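Lewis Swanson
@lewisswanson

Spent the morning clearing out the hall cupboard before the painters come in.
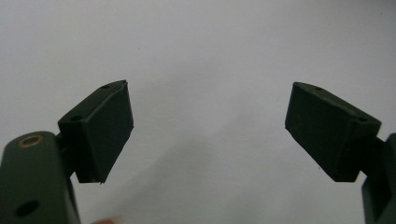 First rule this time is one box per shelf. Last May I mixed everything together and it took me 14 minutes to find a torch.

2/ Top shelf was all spare bedding. Kept two sets and the grey blanket. The rest goes to Forough Kiani, who has family staying until the end of the month.

3/ Second shelf was paperwork. Found the warranty for the old heater and a receipt for $1113 that I'd been looking for at tax time. Bit late now.

4/ Also a jigsaw from Mum's place, 1000 pieces according to the lid. Not counting them. It's going in the box marked Games and someone else can find out.

5/ Colour of the cupboard is still undecided. Forough says leave it white. I bought a sample pot of a sort of sage and I'll try it on the inside of the door first.

6/ Does anyone know if you can put half-used paint tins out with the hard rubbish? The council page says to take them to the depot, but the depot page sends you back to the council page.

7/ Update: rang them. Depot, before 11, lids on tight. No charge for household amounts.

8/ Bottom shelf is shoes and the vacuum. Leaving that for after lunch - the vacuum bag needs changing and I can't remember which drawer the new ones are in.

9/ Second drawer, under the tea towels.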